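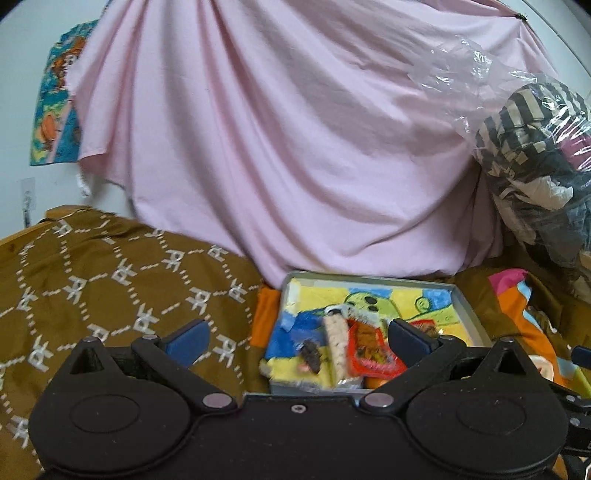

About Widmont Textile Care School

Widmont Textile Care School offers practical training in the cleaning, mending and storage of household fabrics. The school was founded in Plivelari 19 years ago as an evening program for hotel and hospital laundry staff. It now provides daytime and evening courses to adults at every stage of working life.

Our Programs

The Certificate in Textile Care runs for 6 months and covers fiber identification, stain treatment, pressing, hand repair and the sorting of mixed loads. Students who complete the certificate may apply for the Advanced Certificate, which adds curtains, upholstery covers and older family pieces such as quilts and christening gowns. Short courses for the general public are held each August.

Admissions

The school admits 50 students to each certificate intake. Applicants must be at least eighteen years of age and able to attend the full schedule. No earlier experience is required. Applicants whose first language is not English are welcome and may request a study partner for the written units.

Our Partners

Students complete their work placements with Jeleo Linen Service and at the Solís workshop, where curtains and bed linens are repaired by hand. Placement hours count toward the certificate and are recorded by the supervising employer.

Visiting the School

The main office is located at 1402 Solís Avenue and opens at 8:30 a.m. Visitors are asked to sign in at the front desk. Tours of the teaching rooms may be arranged through the admissions office.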